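Notebook, Sakside workshop
Tuesday, December 17, 2024
Entry 906

Went through the handling rules for the hand-held gripper with Sławomir Nowicki. The April sheet is out of date in two places.

Rule 4: thumb stays behind the guard line while the jaws are powered. Wording changed from "should" to "must". Rule 7: cables are routed behind the operator and clipped at the bench leg. No change.

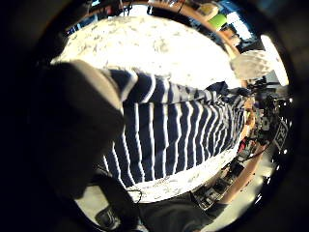

Rule 9 is new. Anyone within arm's reach of the operator is told before recording starts, and again if the task changes. Sławomir wanted a marked floor zone as well. I think tape will lift inside a week. Left open.

Log sheet: grip force limit to be written in as a percentage of rated, never as 100 with no unit. Found 11 entries from Poltatgate done that way. Sent them back.

Still to do: ask Ó Dubhghaill for the current stop-button check interval, reprint the card for the Wallico case.

2 comments
11 shares

Recent entries
Stop-button checks, bench and portable
Labelling of spare jaws
Poltatgate log sheets, corrections
Battery storage, revised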